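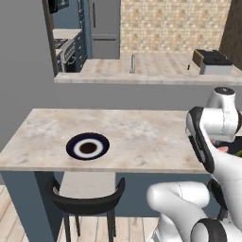 1/ OK, I've had the Fillano kitchen pack for a while now and I owe you all a proper thread. Short version: I like it a lot! Longer version, with gripes, below.

2/ What you get: a simulated home kitchen with an arm already set up at the island, plus a set of plates, trays and food to move around. You load it, pick a task, and you're running. My first install went through before my coffee was ready (Moreira took me most of a weekend, for comparison).

3/ The task I keep coming back to is the plate one. Food starts on the tray, has to end up on the plate. Sounds like nothing. But a piece of fruit and a skinny green stalk ask for completely different grasps, and you find out fast which one your policy has been ignoring. 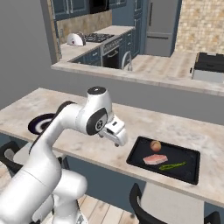

4/ Numbers, for those who asked. I trained on 2,000 demos and ran 700 test episodes with the layouts shuffled. Fruit was the easy one. The flat slice of meat was where I lost the most, nearly always on the approach. Fingers too high, closes on air, very sad.

5/ Things I love: resets are instant, the camera views are easy to swap, and the background is a real-looking kitchen with a faucet and a fridge and cabinets back there. My old test room was a gray box and my models got way too comfortable in it.

6/ Things I don't: the docs for custom objects are thin. I wanted to add my own mug and ended up bugging Noémie Leclerc, who had already done it for a bowl and sent me her config. Thank you Noémie!! Also the marble texture looks a bit smeary up close.

7/ Price: the lab license is 3,890 for the year and covers 4 seats. Lionel Tessier asked if a single-seat version is coming. Support told me June, so hold off if you're working solo.

8/ Would I renew? Yes, easily. I still use Botico for anything with wheels, but for tabletop stuff this is what I open first now.

9/ Next up I'm trying the same plate task with a policy trained in Jusis, no extra demos. Will post the runs in this thread, good or bad. If you've got a grasp trick for thin flat things, please send it my way!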